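Ticket 2531 - tables in the demo area not level
Opened by: Orathai Phuthong
Assigned to: Gion Bachmann
Status: open, waiting on parts

Orathai, first entry
Hi Gion, me again, sorry! It's the two white tables by the grey partition. They were fine in May when we got them from Dillska, but now the left one sits a bit lower than the main one and there's a step where they meet. I caught my sleeve on it this morning and Wanpen says she's done the same. I've tried turning the feet by hand and they won't budge. Is there a trick to it, or do I need a tool?

Gion
Hi Orathai, try taking the weight off the leg first. Get somebody to lift the corner a touch while you turn the foot, anticlockwise to make it longer. If it's still stuck, a drop of oil and leave it over lunch. Please don't use pliers on it, the collar is only thin.

Orathai
Right, Chaiwat lifted and I turned. Back foot moved lovely, front one didn't. I gave it the oil, went and had my soup, came back and got half a turn out of it before it stuck again. Better than it was, but you can still feel the edge with your thumb.

I also put a spirit level on the main table and that one's spot on, so I'd leave it alone. It's only the left one that wants doing. Jaruwan wondered if the floor dips there, which it might - this building went up in 1976 and nothing in it is flat.

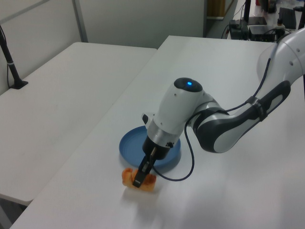
For now I'm keeping the blue plate and the food bits on the main table, well away from the join, so nothing gets set down half on and half off. It's a nuisance, as I like to spread out, but I can live with it for a week or so.

Could you order me a new front foot? The part number on the Dillska sheet is 474, and they seem to come in packs of 50 (what on earth would I do with the rest?), so if you've got a loose one in a drawer I'd much rather have that.

Gion
No loose ones here, but I've asked Dillska if they'll post a single. Will update when they reply.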